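Fircombe Repair list
Subject: Re: Power supplies for the April session

On the Fircombe list, Hettiarachchi wrote:
> Does anyone know what we have in the way of desktop power
> supplies? Buvwood want 2 for the machines they are rebuilding
> and I would like to say yes or no this week. Also, is the foam
> matting still in use or did it go back?

Yes to Buvwood. We can spare two and still have enough for our own April session. The matting is still in use and I would like to keep it. The metal cases scratch a bare table badly, and small screws stay where you put them on the foam.

I am going through the supplies in batches of four, lined up along the left side of the mat so that each one keeps its place until its label is written. Please don't shuffle them. The strap stays on the mat as well -- it goes round the finished batch when it is moved to the shelf.
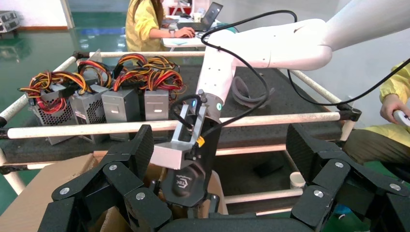 Hettiarachchi has since replied that Buvwood would rather have ones with long leads, as their cases are the tall sort, and that they can collect any evening after six.

Long leads are fine, but I will need to measure them first. Anything under 40 cm on the main lead goes in the short box, and the rest can be offered to Buvwood. Please write the length on the label along with the shelf number. The last one I entered in the book was 3126, so carry on from there.

Clindar have asked for any dead ones for their scrap metal run. Leave those unopened, with a cross on the label, under the bench by the door. Mains leads go in the blue crate, not back in with the supplies.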